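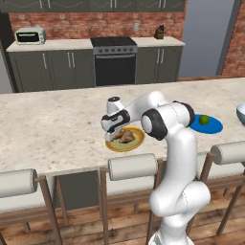
A kitchen island with a marble top. Stone remains the surface most buyers ask for first.

The stone yard at Brernthorpe opens at seven, and by half past there is usually a van outside with someone in it drinking tea. The slabs stand on edge in long racks under a tin roof, grey ones near the gate, white ones further in, and the few greens and reds at the back where the light is worst. Customers are told to bring a torch and a cupboard door.

Nazareno Sorrentino has cut worktops here since he left school. He says the cupboard door saves more arguments than anything else he can suggest. People choose a white marble under a grey sky, take it home to cream cupboards and warm bulbs, and ring up to say they have been sent the wrong slab.

"It's the same slab," he says. "I write the number on the back before they leave."

Marble fell out of favour in British kitchens for a long while. It was thought of as something for banks, fireplaces and the pastry corner of a big house. Most homes had laminate, then granite came in, usually black and speckled, and after that the factory-made stones that look much the same from one end to the other. Sorrentino still sells plenty of those. But over the past few years the enquiries have turned back to marble, and he has moved the racks to suit.

The trouble with marble is well known. It is mostly calcite, and calcite reacts with acid. Lemon juice, vinegar, wine and tomato will all leave a dull mark on a polished top if they are left to sit, and sometimes if they are not. Sealing helps against stains, as it slows down anything that would soak in, but it does nothing for etching, where the surface itself has been eaten away slightly. Many customers mix up the two, and so do some of the people selling to them.

Crisóforo Nava restores stone for a living and is often the person called when the mark has already been made. He works out of a unit in Zurnville and spends most of his week on his knees in other people's halls, with kitchens taking up the rest. His first question on the telephone is whether the mark is darker or lighter than the stone around it. Darker usually means something has gone in. Lighter usually means something has been taken off.

For a dark stain he uses a poultice, a thick paste spread over the spot, covered with film and left to draw the stain out. It can take a day and often needs doing twice. Etching has to be rubbed down and brought back up through finer and finer pads. On a honed top, which has a matt finish, he might start and stop at 400 grit. A polished top goes up to 2000 or beyond before the powder comes out.

Nava would rather people bought honed in the first place. The marks still come, he says, but they show less, and an owner can deal with the small ones at home. Sorrentino sells more polished. He says customers run a hand over it in the yard and the matter is settled.

Cost is harder to pin down than it should be. A slab is priced by the square metre, but the bill depends far more on what is done to it. At Brernthorpe the cheapest white marble on the day of our visit was £530 a square metre, cut and fitted, and the dearest on the rack was £1,085. Sink cut-outs, drainer grooves and shaped edges are extra. So is carrying it up stairs, at £100 a flight, and Sorrentino will turn a job down if he doesn't like the look of the landing.

Joins are the other thing to ask about. A long island may be more than one slab can cover, and the veins will not run on by themselves. A good yard will lay the pieces side by side and let the customer see where the join falls before the saw goes near them. Some charge for this. Halvorsen, the software many yards now use to plan their cuts, can show it on a screen, though Sorrentino still chalks it out on the floor as well.

Then there is weight. Stone 30mm thick comes to a little over 80 kilos a square metre, and the cupboards below have to be level and fixed before anyone measures. Fitters lose more days to units that have shifted than to broken stone. In older houses the floor may need looking at too, particularly where the island stands in the middle of a room with a cellar underneath.

Day to day, the care is dull and simple. Use warm water, a soft cloth and a drop of washing-up liquid, and keep the bathroom sprays in the bathroom. Wipe up wine when it is spilled. Nava seals his own worktop every August, before the family comes to stay, and tests it first by leaving a spoonful of water on it for ten minutes. If the stone goes dark, it is due.

His own is a grey marble called Betura, bought as an offcut with a chip in one corner. He has never repaired the chip.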